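Research > Robot learning > Papers > Section 3

Abstract Introduction Related Work Method Results References

3. Collecting Demonstrations by Remote Control

3.1 Task and workspace

All demonstrations in this paper were given in simulation, with one arm and one gripper. The operator sits at a desk and moves a hand controller, and the simulated arm follows the motion. The target object is always a small cup in a grey-green or olive colour. The operator has to bring the gripper to the cup, close it, lift the cup and set it down again at a place that the program has chosen before the episode starts.

We wanted the table to be crowded. In our earlier work the cup stood alone on a plain surface, and the policy which was trained on this data failed when we put any second object near to it. For the present set, called Skiltitz, the program draws the other objects from a library of household and decorative models and drops them on a white table. Some of them have a strong colour, some are shiny, and some have thin parts such as leaves or handles. The positions and the angles are random, so an object may come to rest partly in front of another one.

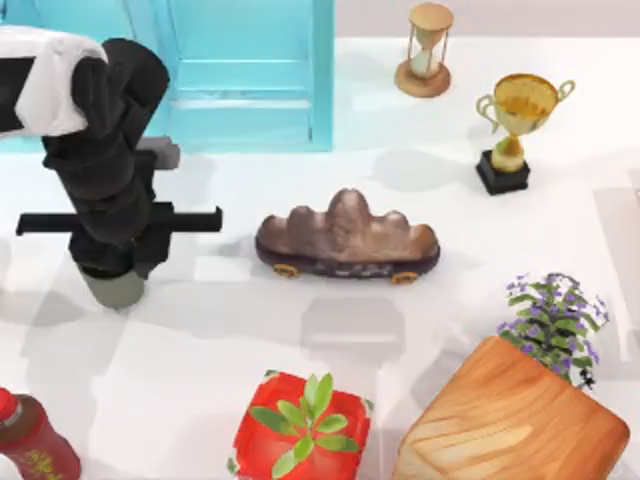
T. Khumalo
Doctoral candidate, Ullgate Robotics Laboratory

Figure 1. A workspace from the Skiltitz set, with the gripper over the cup and the other objects spread on the table.

The layout in Figure 1 is a difficult one for the operator. The gripper covers part of the cup from this camera, and only the lower portion of the cup can be seen under it. An operator who looks at this view alone must guess the height of the fingers over the rim. The large turquoise structure is also close to the wrist, and it limits how far the arm can be turned in that direction. The trophy and the toy-like vehicle stand farther away from the cup and they do not disturb the approach, but their colours and highlights make the image harder for the policy to read.

3.2 The operator's interface

The interface was built on Studix, our in-house program for recording and replaying episodes. The hand controller sends a position and an orientation, and Studix changes them into joint commands. We tried two kinds of mapping. In the first kind, the motion of the hand was copied at full scale. The operators liked it at the beginning, but small movements of the hand made the fingers shake close to the cup. In the second kind, the motion is reduced when a pedal is pressed, and the operator can choose when to be fast and when to be precise. All results which are reported later were obtained with the second mapping.

We also considered teaching by hand, where a person holds the arm and leads it through the task. This is a natural way for a real arm, and we used it in a pilot study at Ullgate. It has two problems for our purpose. The body of the person enters the camera view and must be removed from the data, and the friction of the joints changes the path in a way that the person does not intend. Remote control avoids both problems, but the operator loses the feeling of touch. For this reason we added a short tone to the interface, which sounds when a finger meets a surface.

3.3 Procedure

Each operator received a practice period of 80 episodes which were not kept. After this, the recorded sessions began. A session was stopped for a rest every 41 episodes, a number which came from the length of one storage file and has no other meaning. In total we kept some 3,000 episodes. Episodes were removed if the cup fell over, if the operator pressed the cancel button, or if the recording had a gap.

Before each episode the operator was shown the table for a few seconds and could not move the arm. We introduced this pause in July, after we noticed that many operators began to move at once and then corrected the direction in the middle of the path. Such corrections are copied by the policy. With the pause, the paths became smoother, although the episodes were a little longer.

The operators were asked to follow only three rules. They should approach the cup from over it, they should slow down before contact, and they should not push other objects in order to make space. We did not prescribe the path between the start and the cup. Our view is that a natural variation in this part is useful, and we did not want to train a policy on one person's habit.

3.4 The close view

The last part of the approach is where our operators made most of their errors, and it is also where the overview camera helps the least. We therefore recorded a second, closer view in every episode and displayed it beside the first one. The operators learned to change their attention from one view to the other when the gripper was near the target. The close view has its own difficulty, which is the shadow. In Figure 2 a wide grey shadow lies across the table behind the cup and over the place where it stands, while the fingertip at the bottom is nearly black and still has white table between it and the rim. A person can separate these things quickly. Our first policy could not do it, and it often treated the dark border of a shadow as the side of the cup. We then changed the light position at random during training, and this kind of mistake became less frequent.
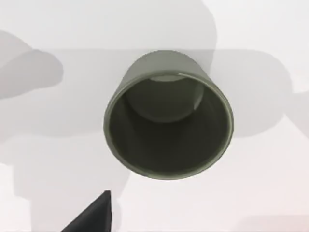
Figure 2. Close view of the cup during an approach.

Another use of the close view is the depth of the grasp. Because the inside of the cup is visible from over it, the operator can judge from the inner wall and the bottom how the cup is placed in relation to the camera. Several operators told us that they looked at the inner bottom first and at the rim afterwards. We did not measure where they were looking, and we report this only as their comment.

3.5 Data format

Every episode is stored as the two camera streams, the joint positions, the opening of the gripper and the state of the pedal. The pedal signal was first kept only for debugging. Later we found that it marks the start of the precise phase quite well, and we use it in Section 4 as a label to divide each demonstration into two parts. For the validation of this label, 300 episodes were divided manually by the author and compared with the pedal signal. Episodes in which the pedal was pressed more than once were divided at the last press before the fingers closed.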